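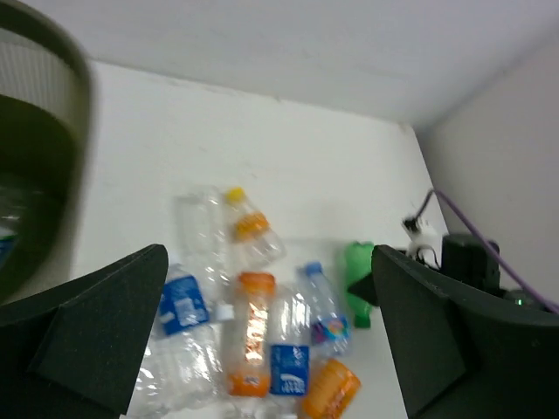

According to the reply from the Galindo support desk, the proxy totals were never wrong in the tabulator, only in the export, and the ticket should stay open until the Sunport feed had been run again from scratch.

Opened Mar 16, 2022. Priority 2. Client: Cloltaren, annual shareholder meeting.

Symptom: the vote report lists 532 holder accounts for the director election. The Skirus register has 499. The difference is 33 accounts, all held through one broker.

Checked the record date in both systems. Same date, same time zone. No change.

Checked for late proxies. None in the queue.

Re-ran the export with the broker file left out. Count drops by 48, so the file carries 33 rows too many. The register shows 15 accounts for that broker.

Compared rows by control number. The extra rows are revised proxies. Each holder voted, then changed the vote, and the export wrote one line per submission. Some holders revised more than once. The tabulator keeps only the latest, so share totals per nominee are correct.

Workaround: filter on the latest timestamp per control number before loading. Tested on the full file – result 499, matches the register.

Fix: Galindo has a patch for the export in the June release. Until then the filter has to be applied by hand for every meeting with more than 500 rows in the raw file, as smaller files go through the old export and are not affected.

Open item: the inspector's draft report still quotes the account count from the first run. Corrected page sent, no confirmation yet.

Status: pending client.

2 comments
0 shares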